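Stola Stacking Bin, Gray, Open Top

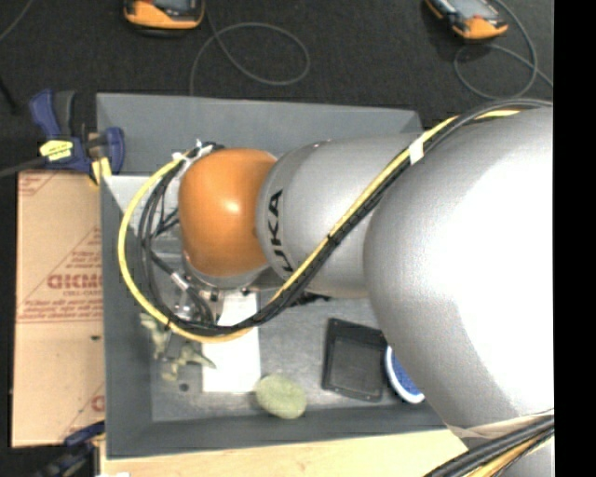
Item 239 | Sold singly or in cartons of six | Ships from Nenmont

The Stola is a straightforward open bin for stockrooms, mail rooms, small parts storage and returns counters. It has no lid and no hinges. It was first sold by Godoy as a bread and dry goods bin, and most of the stock we ship still goes to bakeries, food pantries and school kitchens. The rest goes to people who need somewhere to put things.

The walls are smooth on the inside, so labels peel off cleanly and crumbs or packing dust can be tipped out. The rim turns outward all the way around and doubles as a handhold on every side. There are also two molded grips on the short ends, set low enough that your knuckles clear the bin above when a stack is being moved.

Bins stack when turned one way and nest when turned the other. A small raised dot on one short end shows the direction. Put the dots together to nest, opposite ends to stack. Nested bins can stick after a long time in storage. Twist slightly before pulling and they will come apart.

Specifications

Material: polypropylene
Color: gray (see also item 228, blue, same mold)
Height: 228 mm
Floor: solid, with a shallow drain groove on the underside
Lid: none supplied; Ruren flat lid fits, sold separately
Label area: one long side, flat, takes adhesive or slide-in card holders
Temperature: suitable for walk-in coolers; not for ovens or heated cabinets
Cleaning: hand wash or commercial dishwasher, top rack position
Country of manufacture: see carton label

Choosing between Stola and Ruren

We carry two gray bins and they get mixed up on orders. The Ruren has straight sides, which gives you a little more room inside, but it does not nest. If you send bins out full and get them back empty, order Stola. If the bins sit on a shelf and stay there, the Ruren makes better use of the shelf. The two do not stack on each other. The lids are shared.

Color and marking

The gray is colored through, so scratches show less than on a painted surface. Shade can vary a little between production runs. If you need a full set to match, order it all at once and tell us in the notes field. We can print a name or a department number on one long side, in black or white. Printing adds nine working days and printed bins cannot be returned.

Pricing and cartons

Single bins are available from the counter and online. Cartons hold six. A full pallet is 124 bins, nested and wrapped, and freight on pallets is quoted separately. As of the September count we have 1,470 in the warehouse, and the blue is on back order.

Accessories

Card holder, slide-in, pack of ten
Ruren flat lid, gray or clear
Four-wheel dolly, takes one stack up to five high
Wire divider, splits the bin across the short way

Customer comments

"We use them for incoming returns. They get dragged across a concrete floor all day and the bottoms are scuffed but none have split." Simone Guimarães

"Good bin. The card holders fall off if you put them through the dishwasher, so take them off first." Houshang Daneshvar

"Ordered the wrong one the first time (Ruren) and had no trouble exchanging it. I would like to see a half-height version." Apinya Panyasiri

Returns

Unused bins can be returned within 30 days in the original carton. Write the order number on the outside. For damaged deliveries, keep the packaging and contact Raíssa Nogueira in customer service before sending anything back. Trade accounts and pallet quotes are handled by Nkrumah Dankwa. Orders placed before 2 p.m. ship the same working day.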